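Urkberg Lodge to Hold Friday Supper Auction in July

URKBERG - Urkberg Lodge will hold its summer supper and auction on a Friday evening in July at the lodge hall on Kurnent Street. Doors open at 5:30 p.m., supper is served at 6:15, and the auction begins at 7:30. Members, their families and the public are welcome.

The main lot this year is a cased set of past master's jewels from the former Pietrzak Lodge, which merged with Urkberg Lodge when its building was sold. The set was kept in the lodge safe after the merger. The members voted at the spring meeting to offer it for sale, with the condition that the case and the jewels be sold together. The opening bid is $800.

Other lots include a pair of officers' chairs, a framed lodge charter reproduction, several boxes of bound proceedings, a ceremonial trowel and a quilt made for the event. A full list will be posted at the hall one week before the sale. Lots may be viewed from 5:30 p.m. until supper.

Money raised will go to two purposes. The first is the Stusel Fund, which helps local students pay for trade school and community college. The fund paid out $2,772 last year. The second is the hall kitchen, where the plumbing under the sink and the old range hood both need to be replaced. The lodge has set aside $2,291 for that work so far and hopes to add at least $1,000 from the auction.

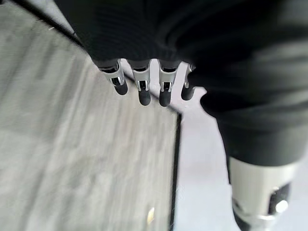
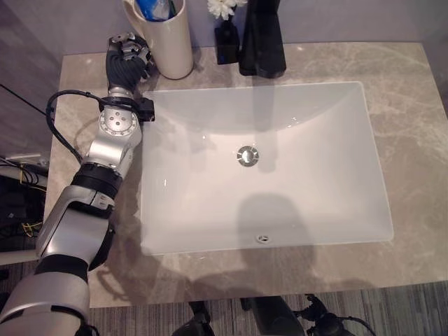
Supper will be baked chicken, green beans, scalloped potatoes, rolls and pie. A meatless plate is available if requested when buying a ticket. Coffee and iced tea are included. Tickets are sold at the hall on meeting nights and at the door while they last. Children under six eat free.

Bidding is open to anyone who registers at the front table. Each bidder will get a numbered card, and a name and phone number are required. Payment may be made by cash or check on the night of the sale. The lodge can't hold items past the following meeting night, so buyers of the chairs should bring a truck or arrange for one. All sales are final.

Absentee bids will be accepted on the jewels only. These must be in writing, in a sealed envelope marked with the lot name, and must reach the lodge secretary before the doors open. If two absentee bids are the same, the one received first will stand. Absentee bidders will be called the next morning.

The lodge is still taking donated items. Furniture, tools, glassware and fraternal items of any order are welcome if they are clean and in working condition. Clothing, mattresses and televisions can't be accepted. Donations may be left at the side door on meeting nights between 6 and 7 p.m.

Parking is available behind the hall and along Kurnent Street. The ramp entrance is on the parking lot side. The regular lodge meeting for July will be held at its usual time and isn't affected by the auction.

Questions may be sent to the lodge secretary by mail at the hall address or left on the lodge answering machine.

14 shares | 3 comments

Recent News
Officers Installed for the Coming Year
Stusel Fund Applications Now Open
Pancake Breakfast Moves to the Lower Hall
Pietrzak Lodge Minute Books Added to Library
Notice of Dues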